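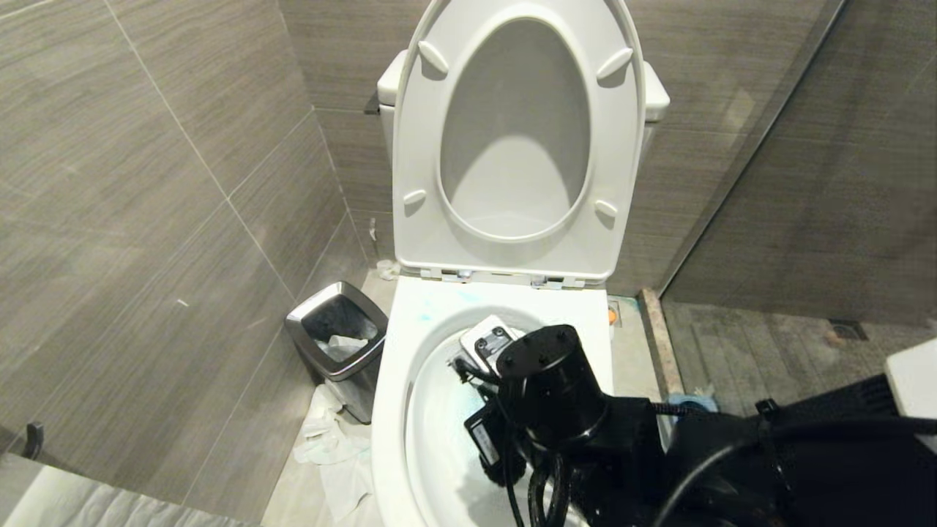 July, bathroom task, teleop

Started 9:40. Both arms homed without faults. Site is the Bondberg unit again, same stall, glass partition on the right. Base parked square to the bowl and chocked. The partition limits the right elbow more than the floor plan suggested, so I lowered the soft limit on that joint before the first take and left it there all session.

Task definition, as agreed with Saarela: take tissue, wipe the assigned surface, drop tissue in the bin, withdraw. Surfaces are bowl rim, seat top, seat underside, lid underside. One surface per episode. Seat and lid are set by hand before each take and the state goes in the episode header. Please keep doing this. Last month's batch has headers that say "open" with no indication of whether the seat was up or down, and those can't be sorted without watching them.

Running total before today was 2,671 accepted episodes over all bathroom tasks. Target for this surface set is 500. Today's block was planned at 100.

Leader arms: the Horner pair. Gripper trigger on the left leader has a dead zone at the start of travel. Recalibrated, and it came back within the hour. Suspect the return spring. Swapped to the spare trigger and recalibrated again. Anything recorded before the swap gets the tag trig_old.

Notes on operating.

Approach from the side, wrist high, then rotate down. Coming in from the front puts the forearm across the head view and the operator ends up steering on the wrist view alone, which makes for slow, twitchy demonstrations. The policy will copy the twitching.

Fold the tissue before grasping. A single loose sheet slides out between the fingers at the first contact. A folded wad gives the fingers something to close on and leaves enough sticking out to touch the surface.

Contact force is the main problem. There is no force feedback on the leaders, so the only cues are how the tissue deforms and the motor current trace on the second monitor. Against the bowl this is tolerable. The lid and the raised seat are worse, as both can move on their hinges. Press at the side, near the hinge, and work outward in short strokes. Long strokes on the free edge make the lid rock, and the operator starts chasing it.

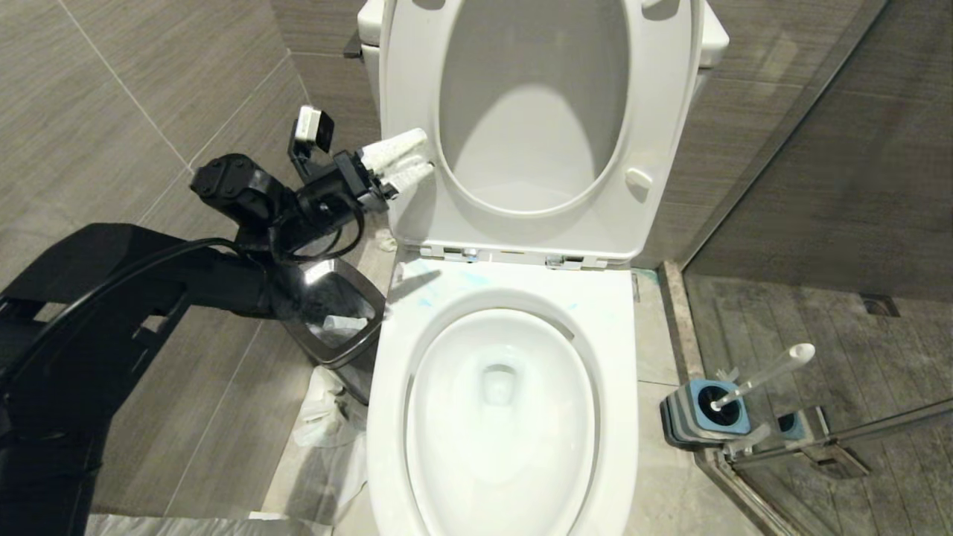
Lid underside, seat down, left arm. Tissue held at the left side of the lid.

Cable slack: watch the loops at the wrist when reaching low. Before a bowl take, rotate the wrist through its full range once above the bowl and check that nothing snags. Added to the pre-take checklist as item 2.

Bin drop: the opening is small and a miss counts as a failed episode. Do not correct a miss by picking up from the floor in the same take. End it, mark it drop_fail, reset. We may want the recovery motions later, but as a separate task with its own label.

Logging: Stostia recorder dropped wrist frames twice, both times while the previous episode was still being written out. Now waiting for the write light to clear before arming the next one. It costs a few seconds per take. Restarting the recorder did not help. Filed a ticket with both log files attached.

Exposure on the head view is locked — auto was hunting whenever the arm passed over the white porcelain. Values are in the session config. Wrist views are still on auto and look acceptable.

To do:
Return spring for left trigger, order one extra.
Rerun hand-eye calibration on the left wrist before the next block.
Ask Saarela whether the seat top and seat underside can share one language label. I would keep them apart.
Try a current limit on the gripper during lid takes.
Move the trig_old episodes to their own folder before anyone starts training on them.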